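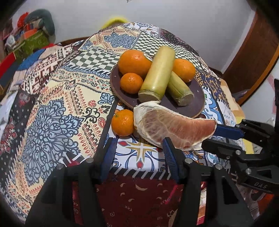
What's inside a citrus fruit?

Oranges, tangerines, pomelos, grapefruit - all one big family. Citrus! Peel one and you find pretty much the same parts every time.

First the skin. Shiny, with tiny dimples all over. Under the dimples are little pockets of oil. Scratch the peel with your fingernail and sniff - that's the oil.

Next the white stuff. It's called pith. Thin on a tangerine, so the peel comes off quick. Thick on a pomelo, really thick, like a winter coat. Tastes bitter. Won't hurt you tho.

Then the part you eat. It comes in wedges, and each wedge has a thin skin called a membrane. Inside are lots of tiny juice sacs, packed tight. Orange, yellow, pink, even salmon red - depends on the fruit.

And the sugarcane?

Not a fruit! Not citrus either. Sugarcane is a grass - a giant one, taller than a grown-up. The sweet juice is in the stem. People cut the stem in peices, take off the hard outside and chew the middle. Chew, suck, spit out the stringy bits. Don't swallow those.

Try it at home

Get 2 different citrus fruits. Ask a grown-up to help with the cutting. Which one has the thickest pith? Which smells strongest? Draw both and label the peel, pith, membrane and juice sacs.

Wash your hands after - citrus juice in your eye really stings!

Words by Joris Timmermans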